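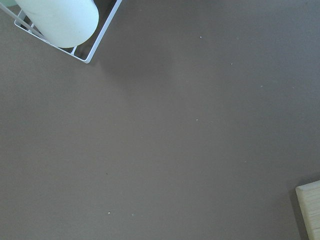
Storage on a small kitchen counter was the subject of this project, carried out by the home economics group as part of the applied design module. The assignment asked students to arrange one work surface so that a light meal could be prepared and served on it without items being moved twice. Trials began in January and the final layout was completed in the summer. The group placed a white wire rack toward one corner of a plain brown tabletop, turned at an angle, with a single pale item lying on its side in it. The remainder of the surface near the rack was left clear for preparation.

Reading time: 5 minutes

1. Background

Skelis, the student residence used as the reference site, provides shared kitchens with limited counter space. Residents who answered the group's questionnaire reported that the counter was the first part of the kitchen to become crowded. Plates were left where food was to be cut, and cutting boards were leaned against the wall or stored on top of other items. Some 300 questionnaires were distributed and the replies were sorted by type of complaint. The most common complaint concerned objects that had no fixed place.

The group therefore chose to study placement alone. No new furniture was built, and the budget covered only small household goods. Several of these were ordered through Dristetti, a housewares supplier, and others were borrowed from the teaching kitchen.

2. Method

A flat brown surface was selected as the standard counter for all trials. Kitchen objects were set out according to a written plan, which was revised after each trial. Each plan divided the surface into a cutting area, a serving area, and a storage area. A trial consisted of laying out the objects, preparing one simple item of food, and returning everything to its place.

Twenty trials were completed. After each one, the group recorded which objects had been moved out of the way and whether any had been put down in the wrong area. The record sheets were adapted from a form in the Verschueren course manual. Two of the early sheets were filled in incorrectly and have been left out of the results.

Search this site Enter keyword Go

3. Results

The cutting area caused the greatest difficulty. In the first plans the board was placed at the back of the counter, and the plate stood in front of it. Students had to reach across the plate to use the knife. Moving the board to one side, with the plate next to it, removed this problem in most of the later trials. Keeping the knife on the board between uses also reduced the number of objects left elsewhere on the counter.
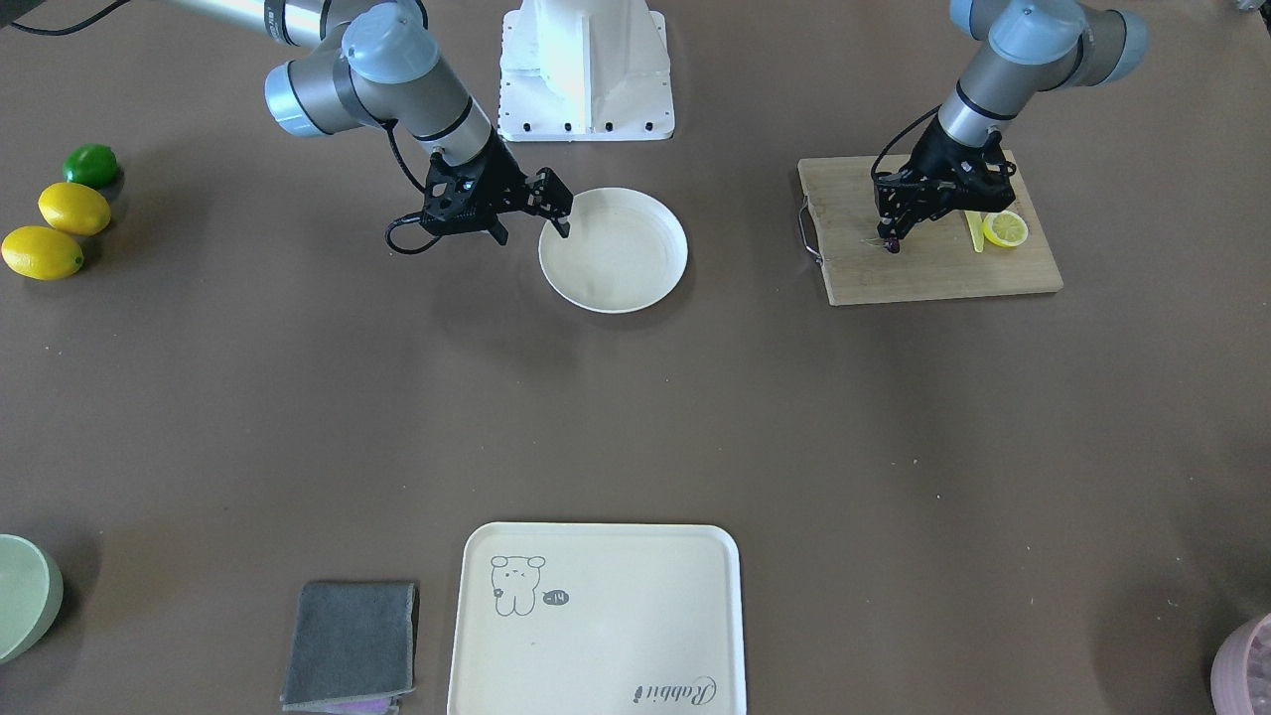 Figure 2. Round plate and wooden cutting board, with knife and lemon slice on the board.

The storage area gave mixed results. The wire rack held items in place, but its angle was changed several times and the group did not agree on the best position. A diagonal placement made the contents easier to take out with one hand. A placement parallel to the counter edge used less space. Both versions are included in the plans attached to the printed copy of this report.

Returning objects to their places took longer than expected in the early trials. The time became shorter as students learned the plan, so the improvement cannot be credited to the layout alone. A second group with no experience of the plan would be needed to separate the two effects.

4. Recommendations

The group recommends that the cutting board and the serving plate be given fixed positions side by side in the Skelis kitchens. Racks should be kept toward a corner and used for light items only. A printed plan of the counter should be posted at eye level in each kitchen. The group also requests access to the Fastside kitchen next term, where the counters are narrower and the same plan could be tested under less favorable conditions.

Report submitted Aug 6, 2020. The questionnaire and the corrected record sheets are held with the module file.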